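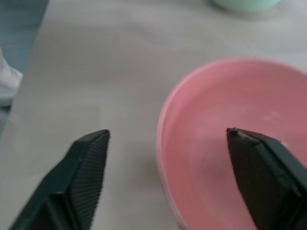 4. Diary results

4.1 What came back

We handed out 200 diaries in Drenik and got 113 back that could be used. The rest were blank, or had only the first page filled, or never turned up. One came back with a shopping list on every page and no meals at all. Left out, with some regret. The 113 gave us 671 evening meals with enough detail to code. Coding by the second author, with Erzsébet Borbély going over the hard ones a second time. Where the two of them disagreed we kept the meal and marked it unclear. A meal is counted as one entry even when people ate at different times, which was common in homes with late shifts.

Diaries went out in February. Short days, heavy food. Soups and stews are surely over-represented next to what a summer round would give, and salads hardly appear. Anyone comparing with the Candero interviews should keep that in mind, as those were done in warm weather and by phone.

4.2 Serving from the stove and serving at the table

Two patterns came up over and over. In the first, one person fills everybody's plate at the stove and carries the plates over. In the second, the food goes on the table and people help themselves. Most homes do both, depending on the dish. Stew at the stove, potatoes on the table. Bread always on the table, we found hardly any exceptions.

What we had not planned for was how strongly people felt about it. The diary had a line at the bottom of each page for "anything else" and we expected it to stay empty. It didn't. Writers used it to complain about who took too much, who picks at the dish before sitting down, who never scrapes the pot. One mother of teenagers wrote that she serves at the stove "so there is still some for me." Similar remarks in other diaries, mostly from the person who cooked.

Leftovers went the other way from what we expected in Section 2. Food served at the table was more often kept and eaten the next day. Food served at the stove was more often thrown out, and it was thrown out from the plates. Makes sense after the fact. A spoonful still in the serving dish is food. The same spoonful on somebody's plate is garbage, at least to most of our writers. Grandparents were the exeption and said so.

4.3 Small dishes 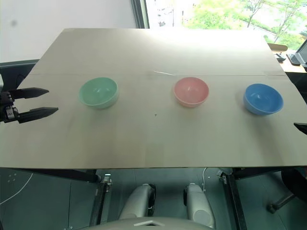 Side dishes were the messiest part of the coding. Pickles, grated cheese, chopped onion, sour cream, nuts: people named them in the diary or forgot to, with no pattern we could find, and amounts are close to useless. The setting-out was better reported than the food. Several writers drew it. The usual drawing has a few small round bowls side by side with a bit of room between them, much like the three in Figure 2, where the row is loose and the gaps are roughly even and the bowl on the left is a pale mint green. Color turned out to matter to the writers more than to us. "The green one is for onions" is the kind of note we got, and in that home it was apparently always for onions. We coded these as fixed-use dishes. A dish that held one thing on one night and something else on the next was coded as free-use.

Fixed-use dishes showed up mostly in homes where the same person had cooked for many years. Not a strong result, the free-use group is small and we would not lean on it. Still, the remarks point the same way. People who move in with a new partner have to learn what goes where. Remedios Evangelista made the same point to us when she read the draft, from her own work on shared kitchens in the Mohammadi apartments, where fights over dishes were more common than fights over food.

Position on the table was also noted by some writers. Small dishes drift toward whoever uses them most and stay there. Children were said to ask for things to be passed and adults to reach. We didn't code for this and wish we had.

4.4 Problems

Diaries are kept by whoever agrees to keep them, and in nearly every home that was the cook. So we have the cook's view of the meal. The line about who took too much would read differently if the teenager had written it. A plan to give out 2 diaries per home was dropped for lack of money and time.

Recall is the other one. We asked for entries the same night. Judging by the handwriting and the ink, plenty of pages were filled in one sitting at the end of the week, and the later meals in such diaries are shorter and vaguer. "Soup again" is a whole entry. We kept these in the count but left them out of anything to do with amounts.

Last, the word for "side dish" printed in the diary is also used in Drenik for a garnish. Some writers listed parsley. We took the parsley out by hand, but a few cases may of slipped through. The Grurix version of the diary, which is in Appendix B, uses a plainer wording and should be used for any repeat.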